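The Case for Sorting Before You Ship

Thursday, January 12, 2023

Every January somebody publishes a piece on how the right bins will fix your packing table. This year it was the Flastow newsletter, with its 251-item supply list and a lot of talk about "flow." I sold secondhand electrical odds and ends for years before I started writing about it, and I have my doubts.

The claim is that you give every product its own crate, keep the mailers within reach, and the mistakes go away. Maybe. I paid $29 for a set of crates from Kedau in October and I still sent a customer in Inia the wrong wire. The crate was fine. I had put the wrong coil in it.
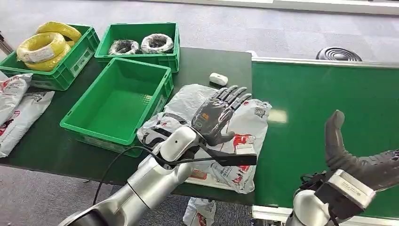
Yellow wire in one crate, black in another, mailing bags wherever they fit.

Color I'll give them. Yellow and black are hard to mix up, even at the end of a long day. But what happens with two black coils in different gauges, both in clear plastic? Then you're reading labels again, same as before you bought the crates.

And the bags. Plastic mailers slide, they puff up, they end up half on top of whatever you put down last. The newsletter has 2000 words on crates and not one on where the bags should live. I keep mine in a drawer, 10 at a time, and refill when it's empty.

I'm keeping the crates. They stack well. I just wouldn't buy more of them expecting fewer returns.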